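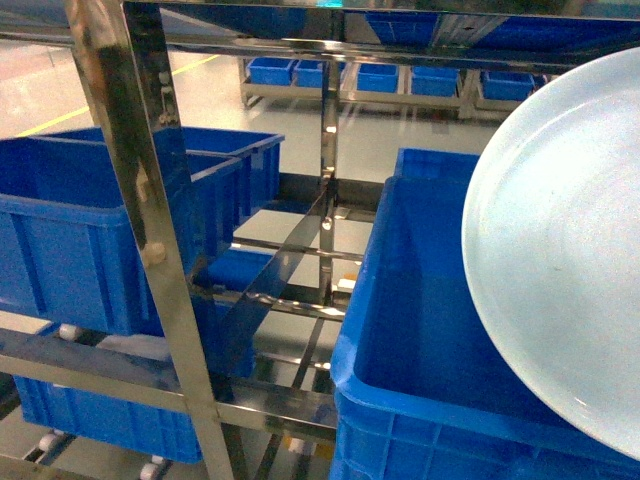
インバータの交換後、低速でモーターがうなります

Vultikさんの投稿 2025年6月14日

はじめまして。小さな工場で設備の面倒をひとりで見ている者です。搬送コンベアのインバータが過電流で何度も止まるようになったので、同じ容量の中古品に載せ替えました。回ることは回るんですが、5Hzあたりまで落とすとモーターがうーんとうなって、軸がカクカクします。27Hzより上ならとても静かです。前の機械のパラメータは控えがなくて、銘板を見ながら電圧と定格電流だけ入れました。エンコーダは付いていません。どこから疑えばいいでしょうか?

Palさんの投稿

オートチューニングはやりましたか? センサレスベクトルで使うなら、電圧と電流を入れただけだと低速はまずまともに回りません。うちも去年の12月に同じことをやらかして、半日つぶしました(笑)。極数と定格回転数も入れて、できればベルトを外してモーター単体で実行してみてください。回転するタイプのチューニングだと軸が本当に回るので、手を近づけないように!
あと中古なら、前の持ち主の設定が残っているかもしれません。私なら一度初期化してから入れ直します。トルクブーストが高いままだと、低速でうなるし電流も食います。

Bronanceさんの投稿

モーターが寿命なんじゃないですか。うちは買い替えたら直りました。

Carnsteadさんの投稿

Palさんの手順でいいと思います。それでも直らなければ配線ですね。インバータからモーターまで何メートルありますか? 前に見た現場は47メートル引き回していて、キャリア周波数を下げたら落ち着きました。ただ音は少し耳につくようになります。
それと、もともと過電流で止まっていたのが気になります。電源を切って、本体の表示が消えてからも説明書にある放電時間はちゃんと待って、モーター線をインバータから外したうえで絶縁を測ってください。つないだままメガーを当てるとインバータが壊れます。結果が出たらまた書き込んでもらえると助かります。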